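Print this page | E-mail this thread

Teltside Sewing & Suturing Board > Practice > Knots, thread and pads

Thread: Black thread or blue on white pads?

grellik_bob wrote:
Back at it after a long layoff. My last order of practice pads from Texier was the white sort, and I've got 147 metres of blue thread in a drawer that I bought because it was on sale, which is how I buy everything. Is it worth switching to black? My wife says they look the same from across the room. She also says that's the best distance to view my knots from.

skekis wrote:
Black. Always black on white. Blue is fine until you're three throws in and trying to work out which strand is the one you're meant to be pulling, and then it's just a grey smudge with opinions. Keep the blue for hemming.

Lucienne Le Goff wrote:
Disagree. Black is lovely for looking at and terrible for learning, as every tail is the same colour as every other tail. I tie with two colours, one knotted to the other, and I can tell straight off when I've thrown a granny. Ugly, yes. I'm not entering it in the show.

skekis wrote:
Two colours knotted together means there's already a knot in your thread before you start, Lucienne. But you do you.

These are black on white. One knot on the red line with the tails trimmed, and some wraps on the jaws. 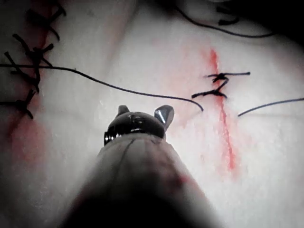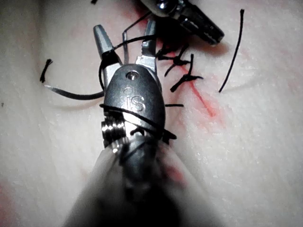

Black thread on a white practice pad, both photos.

Faustino Cervantes wrote:
Okay, the thread colour I'll give you, that shows up beautifully. I like the short tails on the knot in the first one too. I leave mine long enough to tie a parcel — old habit, I had a teacher who'd flick the tails with a fingernail and tut if anything came loose.

The second one makes my shoulders go up around my ears. Thread over the jaw, thread behind the other jaw, thread across the wrist below the logo. I know that's how wraps go. I've just spent too many evenings picking loops off the hinge to enjoy the sight.

skekis wrote:
If you're picking loops off the hinge your working end is too long. Cut it shorter. I've been saying this since August and I'll be saying it at my funeral.

Lucienne Le Goff wrote:
And if you cut it shorter you run out before the last throw, and then you're chasing a stub around the pad like a pea on a plate. Leave yourself some length and learn to park it off to one side.

grellik_bob wrote:
So the answer is black, or two colours, and shorter, or longer. Glad I asked.

What's the pink around the red line, by the way? Mine just have a plain slit in them.

Faustino Cervantes wrote:
No idea on that one, but I've drawn lines on my own pads with red marker and it creeps out a bit like that. Don't use a marker you care about. Or a tablecloth you care about.

grellik_bob wrote:
Noted. Ordered a reel of black, 300 metres. The blue goes to the hemming pile with the other 6 reels.

Print this page | E-mail this thread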